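FOR IMMEDIATE RELEASE

Golley Adds Sheet Recycling to Its Linen Rental Service

August 21, 2020 – Golley, a linen rental company serving small inns and furnished apartments, will begin taking back worn bed sheets from its customers for recycling. The service opens to all 748 rental accounts this fall, after a trial at 23 properties that started in March.

Under the new service, customers put retired sheets, pillowcases and towels in a marked bag and hand it to the driver at their regular delivery. There is no charge for the first two bags each month. Extra bags can be added to an account at any time through the Golley ordering page. 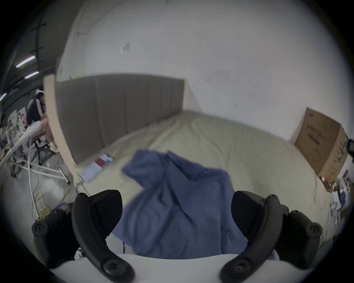

Collected linens go to the company's Dinura sorting site. Pieces that are still sound are washed, mended if needed and passed on to animal shelters and moving companies. The rest is cut into wiping cloths or shredded for use as padding. Items with zippers, elastic or foam backing are accepted, but they should be bagged separately.

Golley is also changing the sheets it rents out. Two lines, Hono and Amano, will replace the five it carries now. Hono is a flat-woven cotton sheet meant for daily turnover. Amano is a heavier cotton sheet for longer stays. Both come in twin, full, queen and king, and both are rated by the company for 200 commercial washes before they are pulled from service. Current customers can keep their present sheets until those wear out, or switch sooner at no cost. 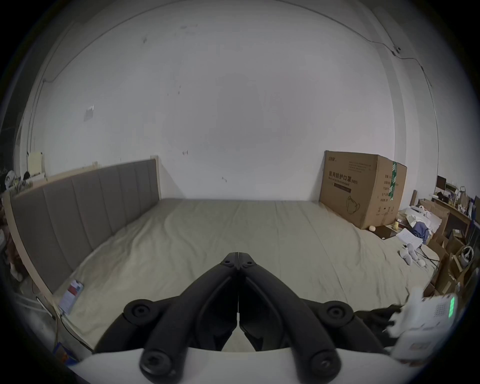

A bed with a beige sheet.

Rental prices will stay the same through the end of the year. Accounts on a weekly schedule will get their first collection bags with a regular delivery. Accounts on a monthly schedule will receive them by mail, along with a printed sorting guide.

About Golley
Golley rents and launders bed linens, towels and table linens for inns, guest houses and furnished apartments. The company runs two laundry plants and the Dinura sorting site.

Customers with questions about collection dates or the new sheet lines should contact their Golley route office.

###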